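Redby House to Open Its Doors for an Autumn of Small Stays

Old inn on Clakau Green welcomes guests again after a long winter and summer of repairs

CLAKAU, October – The family behind Redby House is delighted, and a little relieved, to share that the old inn on Clakau Green is taking bookings again. The house was built in 1763 as a stopping place for wagon drivers on their way to the coast, and it has fed and sheltered travelers in one way or another for most of the years in between. It closed its doors last winter when the roof over the east rooms let in more rain than anyone could mop up, and it reopens this month with a sound roof, fresh plaster and a good many old friends already on the guest list.

There are 20 rooms in all, and regulars will be glad to hear that every one of them has kept its old name. Plum is still Plum, with its crooked window seat and its view over the orchard wall. Larkspur still catches the first sun (bring an eye mask if you like to sleep late!), and the two attic rooms, Thimble and Button, are still reached by the narrow back stairs that so many children have raced up over the years. We did think for a while about numbering the doors, as the fire inspector would have found it simpler, but when we asked past guests what they thought, we had so many letters in favor of the names that the matter was settled by lunchtime.

Much of the work has been the kind that guests will never have cause to notice. The plumbing was the biggest job by far, and it took the builders from Murnent most of the spring. Pipes that had been patched and patched again were taken out and replaced, the boiler was moved to the old coal store, and each room now has its own bathroom, so the days of creeping down the hallway in a robe with a towel over your arm are over. A few of our longest-standing guests tell us they will miss meeting the neighbors that way, and we are sorry for it, but we think the hot water will win them over in the end.

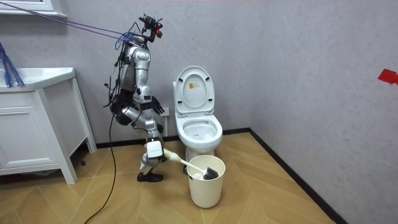 Downstairs, the dining room has been painted a soft butter yellow, close to the shade we uncovered behind the old sideboard when it was pulled away from the wall. Breakfast is served from seven until ten, and we are happy to do something earlier for walkers and birdwatchers who let us know the night before. Bread comes every morning from the Sikder bakery across the green, just as it always has, and the same ovens will be supplying the seeded rolls for our packed lunches. The marmalade is still made in our own kitchen each January, and we put up 200 jars this year even though the house was closed, mostly out of habit. Guests on opening week are welcome to take one home.

The garden has had a quieter year than the house and looks all the better for it. The pear trees along the south wall were left to do as they pleased and have fruited heavily, so there will be pears in the porridge, pears in the tarts and very likely a bowl of pears on the front desk until the frosts come. The lower gate onto the river path has been rehung and no longer needs to be lifted as you open it, although those who have been lifting it for years may find the habit hard to lose.

Autumn stays are offered for a minimum of 2 nights, with breakfast and afternoon tea included. Dogs are welcome in the ground floor rooms and in the bar, where a fire is lit from four o'clock. The bar is open to the village as well as to guests, and Clakau's quiz night returns to its old corner by the dresser.

To book a room or arrange a visit, please call the front desk between nine in the morning and six in the evening, or write to us at Redby House, The Green, Clakau. Members of the press are warmly invited to come by for tea during the opening month, and we ask only for a day's notice so there is enough cake.

About Redby House

Redby House is a family-run inn on the green at Clakau, open to overnight guests from October through the end of May, with the bar and garden open all year.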